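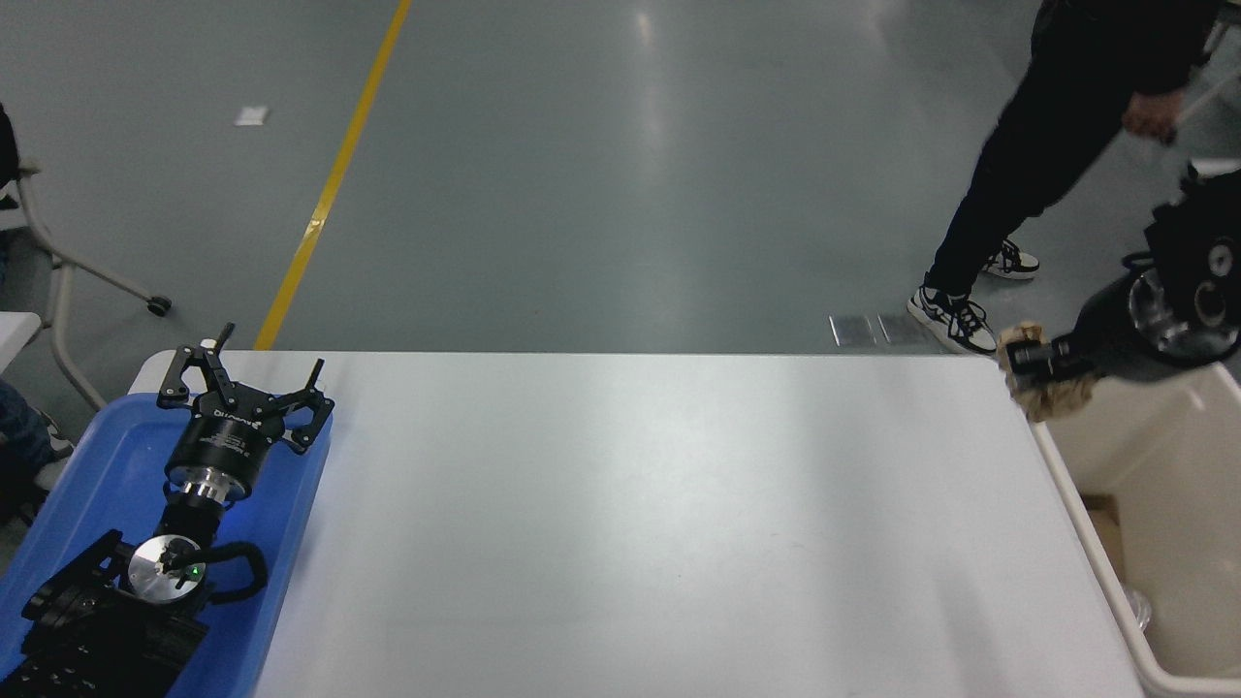

Guides / Shared Rooms and Work Tables

Clearing and Resetting a Shared Table

Purpose

These instructions apply to all shared tables at the Restance learning center, including those in the Pamari room and the ground-floor activity rooms. They set out how a table is to be cleared, sorted, cleaned and left for the next group. The procedure was revised in September and replaces the sheet formerly kept inside the supply cabinet doors.

Allow roughly 6 minutes for a standard table. Tables used for paint or glue will need longer and are covered by the separate sheet for wet activities.

What you will need

One shallow tray with raised edges
One deep bin with high sides
Two clean microfiber cloths
A spray bottle of mild dish soap diluted in water
A small bag or paper sack for trash

Trays and bins may be of any color. A blue tray and a cream bin are easy to tell apart at a glance, and rooms that already have this pair should keep it.

Step 1. Set the containers

Place the tray at the left end of the table and the bin at the right. The bin may stand slightly lower than the tabletop, with its rim close to the edge, so that soft items can be passed over the side and let down into it. The middle of the table should stay open throughout. Do not set the containers side by side, as items tend to be dropped into whichever is nearer.

Step 2. Clear from the center outward

Begin with whatever lies in the middle of the table and work toward the two ends. Pick up one item at a time. Plush toys, cushions and fabric pieces go to the bin. Hard items with small parts go to the tray, where the raised rim keeps them from rolling.

Plush items should be held by the body and not by an ear, tail or loose thread. Curly and long-pile fabrics shed when pulled, and the fibers are difficult to remove from a pale tabletop once it is damp.

Step 3. Check the bin before filling it

Look along the inner walls and in the corners. Scraps of cardboard and small clear pieces are often left behind from earlier sessions, and clear pieces in particular are hard to see against a light-colored interior. Take these out by hand. Cardboard goes to paper recycling. Clear parts that belong to a kit are returned to the kit; if the kit cannot be identified, place the part in the envelope at the Daher desk.

Step 4. Wipe the surface

Spray the cloth, not the table. Wipe in straight passes from the far edge toward yourself, overlapping each pass by 2 inches. Follow with the second cloth, dry, in the same direction. A white top will show streaks under ceiling lights, so bend down and look across the surface from one end before putting the cloths away.

For ink or crayon, use Zelleo cream cleaner in a small amount and rinse it off with a damp cloth. It should not be used on the trays - the plastic dulls.

Step 5. Return the contents

Carry the bin to the shelf and place soft items on the shelf itself. They are not to be stored in the bin overnight. The tray may remain on the table if a session is scheduled within 2 hours; otherwise it goes on the lower rack, upside down.

Washing plush items

Plush items are collected after the last session of the month. Surface-wash them with lukewarm water and a little soap, press them in a towel, and leave them on the drying rack until 8:00 a.m. Machine drying is not permitted for curly or fleece fabrics. Items with open seams should be set aside for Raed Atallah, who keeps the mending box.

Replacing supplies

Cloths are supplied in packs of 100 and are held in the storage room. Requests for trays, bins or cleaner should be sent to Hussam Kanaan with the room name and the number required. A cracked bin should be taken out of use at once, even where the crack is above the level of the contents.

Related guides

Wet Activities: Tables and Floors
Labeling Kits and Loose Parts
Opening and Closing the Pamari Room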